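Dorstead robotics club – bench notebook
Oct 7, 2020

Two-arm sorting project, working name Pallex. Picking up from the September notes.

Started with the left arm since it gave us the most trouble last session. It was drifting at the wrist after a long run. Checked the screws on the last joint, found two that turned under the key without much effort, and put thread locker on both. Left it alone for 30 minutes and then homed both arms. The left one came back to the same mark each time I tried it. I also marked the screw heads with paint pen so we can tell at a glance if they move again.

Home position for the right arm is still set by hand. Whoever wrote the note in the Editz folder saying it was automatic was looking at the old branch. I changed the note.

Task for the day was the same as before: one arm picks a part off the floor panel, the other arm takes it and puts it in the yellow bin. We do not use the shelf or the basket yet. Those come into it in the second half of the term, when the parts have to go to different places depending on type. 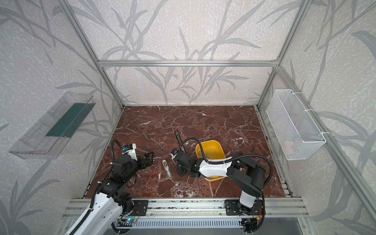

Ran 30 attempts with the Yeom script, same start pose every time, parts put down by hand between runs. 17 good handovers. The rest failed in a few different ways:

– Receiving gripper closed too early and pushed the part away. This was most of them.
– Part turned in the jaws during the pass and fell short of the bin.
– Right arm stopped on a joint limit before it got to the handover point. Only happened when the part was placed far over to the left.

The early closing looks like timing and not aim. The script waits 1,425 ms after the giving arm says it is in place, and that number was picked back when the arms moved slower. I would like to drop the fixed wait and use the motor current on the receiving gripper to decide when it has hold of something. Did not have time to write it. If someone gets to it before me, please work on a copy and leave the main script as it is until we have compared them.

Shiny parts are harder for the wrist cameras than dull ones. Turned off one of the overhead lights for the last few attempts and the detection boxes stopped jumping. Should probably be tested properly with the lights as the only change.

The cable loops on both arms need watching. On a wide swing they come close to each other above the middle of the floor. Nothing caught today, but I kept a hand near the stop button. Speed limit stays where it is until we have tried the widest swings one arm at a time.

Logs are in the shared drive under today's date. Attempt 2 has no video, I forgot to start the recording.

To do:
– current-based grip check, on a copy
– lighting test, same part, same spot
– write down the left arm reach limit and tape it to the front rail
– order more zip ties
– demo outline for the Pallex presentation, one page, still not started

Arms parked and power off at the wall when I left.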